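I want to write a little about tables. In our office we have one big white table which belongs to no person, and so everything comes to it. I pass it each time I go for water, and in July I promised Tanveer Virk that I would make some order there. 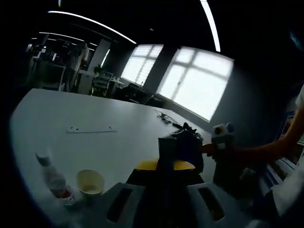

*Paper cup, crumpled plastic and the usual cables.*

The cup is a small problem, it goes to the bin. Cables are more difficult. When I pull one, two others come with it, and I do not know which of them is still needed. My colleague Lawal Aliyu ties his cables with a short piece of string, and I started to do the same.

Then there is the water. I drink a lot of it when I work, and a bottle on a shared table looks the same as all other bottles.

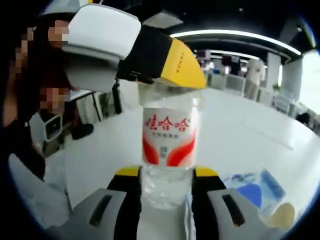

*Wahaha purified water, with the red characters on the label.*

I like this label. The red shapes at the bottom look to me like wings. My reading of Chinese is slow, but 娃哈哈 I can recognize from far away, and it makes me a little proud.
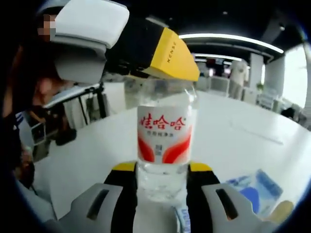
For my own bottle I now write my initials on the cap with a marker. Before this I opened a new one every time I was not sure, and in the evening I poured away 3 bottles which were almost full. I felt bad about it.

The last question is what may stay on the table. I think the power strip should stay, because people come with laptops. Small cartons and packets should go to a drawer, and I already bought a box for them from Skolmont. It is a bit too big for the drawer, so for now it is under my desk.
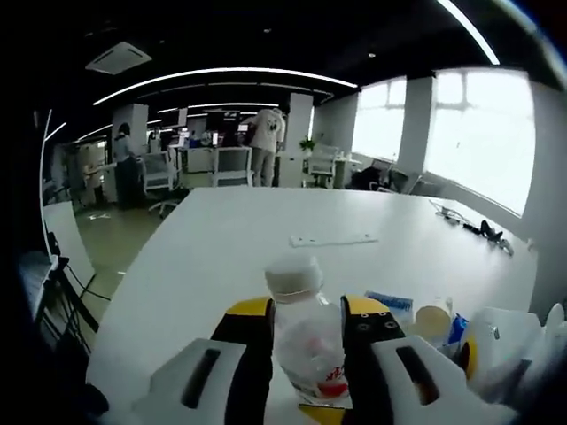

*Power strip in the middle, small things still waiting for their drawer.*

Next I want to put paper tags on the chargers. If you have a good way to do this, please write to me.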